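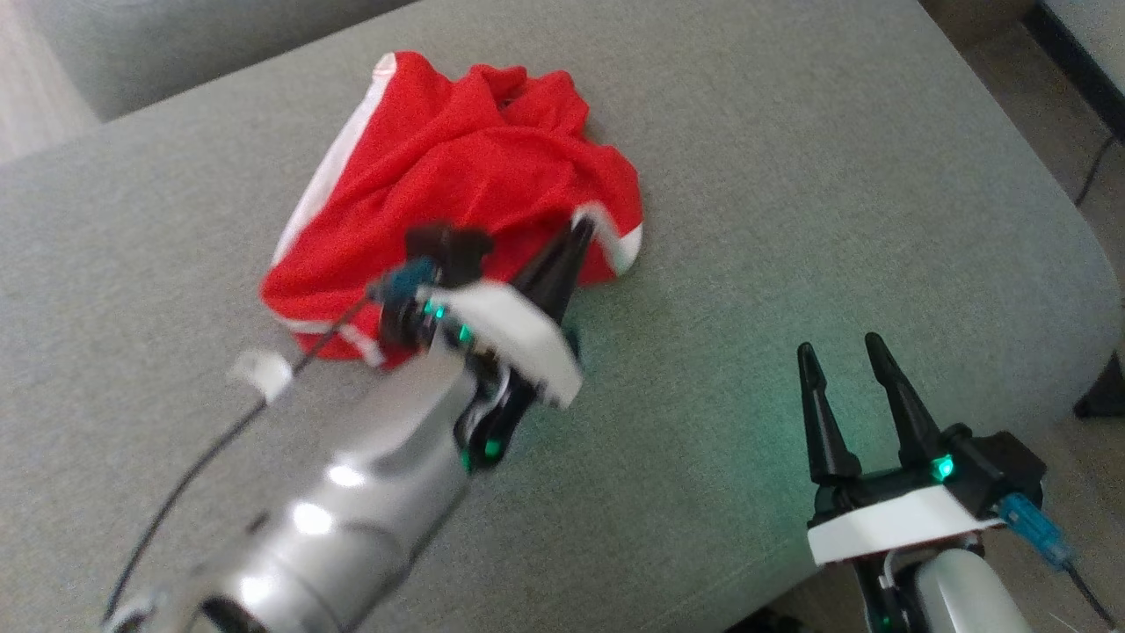

Ticket: Wash cycle stops with drain fault, Dellia front loader
Status: Solved
Posted in: Home Appliances > Washers > Drain and pump

Hi all! First ticket here, and I'm going to put in everything I tried, as this forum has already saved me one dryer and I'd love to pay it back. The washer is a Dellia front loader, bought secondhand when we moved to Nusbridge, and it started quitting partway through the cycle with the drain light blinking. It mostly happens on loads with thick stuff in them. Small things like the red one with the white trim, bunched up on the gray seat, go through on the quick cycle without a peep. Towels and jeans are another story: the drum slows, the pump hums for a bit, then three beeps and a door that stays locked.

What I've checked so far:

Filter behind the lower flap. Cleaned it. Found a hair tie and a lot of gray fuzz. No change.

Drain hose. Took it off the standpipe and ran water through it in the yard. Clear all the way.

Standpipe. Poured a full bucket down it and it took the water with no backup.

Power. Unplugged overnight. It ran one good load in the morning (I got very excited) and then faulted again on the next.

Is there a way to read the stored fault on these? The manual only covers the blinking light.

Reply from Gaëtan Leclerc, forum tech

Great write-up, thank you. Yes, you can read it. With the door closed and the dial at Off, hold Start and Spin together for 7 seconds, then turn the dial one click to the right. The display will show the last fault and then a pump run time. Post both.

Also, when the pump hums, does it sound steady or does it rattle?

Update 1

That worked on the first try, what a neat little menu! Fault is F7. Pump run time reads 3000. I don't know if that's hours or minutes or something else. The hum is steady for the first minute and then gets lower, like it's getting tired. No rattle.

Reply from Gaëtan Leclerc, forum tech

The run time is in hours, and that's plenty for the original pump. F7 means the water level didn't drop fast enough. A steady hum that sinks as it warms up makes me think of the motor winding. Before buying anything, unplug the machine, pull the two connectors off the pump and measure across the terminals. A healthy one on this model reads close to 200 ohms. Have a towel and a shallow tray under it, there's always more water in there than you expect.

Update 2

Got the meter out. It read fine cold, so I put everything back and ran a drain cycle until it faulted, then unplugged and measured again. This time the number wouldn't settle at all and then went open. So the pump it is! I'm weirdly happy to have an answer. The towel advice was good – I needed two.

Tokdale had the Dellia part on back order, but they list a Vachon pump with the same three-screw mount. Anyone used it?

Reply from Gaëtan Leclerc, forum tech

I've fitted several. The connectors are the same. Move your old rubber gasket over only if it's still soft, otherwise use the one in the bag. Turn the pump until it clicks before you put the screws in.

Update 3

Vachon pump is in! Half an hour, and most of that was getting the spring clamp back on the hose. I used the new gasket. Two loads of towels, a load of jeans, and then the bath mats, which I'd been taking to my sister's place since May. No beeps, and it drains so much faster than before that I went back in to listen. The fault menu is showing no code now.

One leftover question: the run time still says 3000. Does it reset?

Reply from Gaëtan Leclerc, forum tech

Hold Spin alone while the number is showing and it goes back to zero. Write the old figure inside the lower flap for whoever works on it next. Marking this one solved.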